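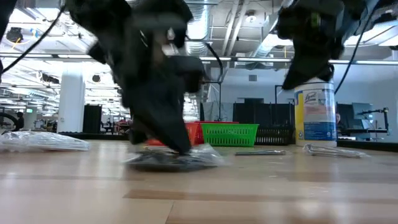 Why do people who sort small parts into bags so often stop short of putting the bags into baskets? In most of the households and workshops we visited, bagging felt like the end of the job, and the basket was put off until the table was needed for something else, usually supper.

### 4.2 The table as a halfway house

Participants in the Pumlow group were given 10 minutes to clear a worktop and no advice, which they took as an insult or a holiday according to temperament. Clear bags were popular. They let the owner see what is inside, and this seems to be taken as permission to leave them lying flat wherever they land. Figure 3 shows a worktop with the baskets in a row at the back and bags still out on the table, a canister of Lysol wipes standing among them.

Cleaning supplies deserve a word of their own. Salehi's earlier notes from Preda treat wipes as "visitors" — things with no basket, brought out for a task and then promoted to permanent residents. We found the same habit at both of our sites. Asked where the wipes lived, one participant pointed at the table and looked puzzled by the question.

Basket colour mattered less than we had hoped when we wrote the grant application. People could recite their own colour scheme fluently and then drop a bag into whichever basket was nearest. Only 2 participants kept to the scheme throughout, and they were married to each other.

**Figure 3.** Worktop with bagged items, wipes and storage baskets.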